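Ticket: Laundry label printer drops jobs after sleep
Opened by: Pak-hei Chiang
Product: Ullex label printer, Flureck desktop software
Status: Open, waiting on customer

Customer report
Printer works after a cold start. If the PC sleeps for more than 30 minutes, the first label prints and the rest stay in the queue with "Device busy." Restarting Flureck clears the queue but the jobs are lost. Started in February after a Windows update. Connection is USB, cable is 2 meters, no hub.

July 31, 2020
Asked customer to turn off USB selective suspend and retest. Same result after 40 minutes asleep. Moved the cable to a rear port. No change.

Removed the old driver with the Pronano cleanup tool, rebooted, installed the current one. The queue now holds up to 14 jobs before it stalls. Before this it stalled on the second.

Log shows the spooler reopening the port under a new name after wake. Flureck keeps sending to the old name. Sent customer the steps to turn off bidirectional support under Ports.

All tests use the glove label template.

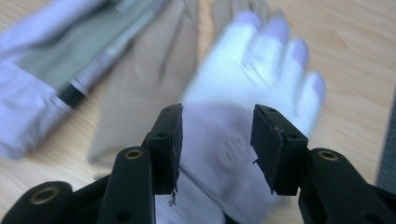
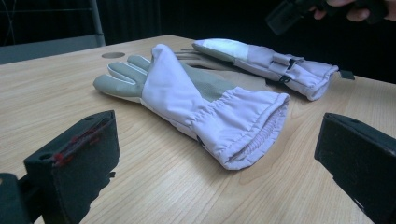

Template size and margins match the label stock, so the layout is ruled out. Plain text labels stall the same way.

Next steps
Customer to retest with bidirectional support off and send the spooler log. If the port name still changes, pass to Stan on the driver side with both logs attached. Until then, restart the spooler service after wake, before opening Flureck.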